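My little bag problem, part two

So I finally got to the drawer with the pouches in it. If you read the last one you'll remember I did the tote bags first (still recovering) and swore I'd be quick with the rest. It took me all of Tuesday morning and 2 cups of coffee, but it's done!

The rule I set myself was easy. Every pouch has to have a job. Chargers go in the stripey one, the plain blue one gets the first aid bits, and anything with a sticky zipper goes, even if I love it. I lost six that way. One of them came from the Drimthorpe craft fair and I had a small moment over it, but the zipper had been stuck for two summers and I was never going to fix it.

The one I couldn't part with is the white one with the ginkgo leaves. I'm a sucker for a leaf print anyway, and the orange on this one is so warm and cheerful that I want to leave it out on the table all day. It's a bit puffy too, so it feels nice and soft in a suitcase. I've decided it's my travel pouch now: lip balm, hair ties, earbuds, the tiny sewing kit I never use but always pack. My cousin says I should keep pens in it. Absolutely not, I know what I'm like with pen lids.

Next up is the shelf above the coats, and I'm already dreading the scarves. 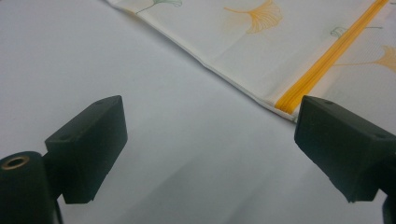 What's going in the travel pouch

Lip balm, hair ties, earbuds, sewing kit, and one emergency tea bag.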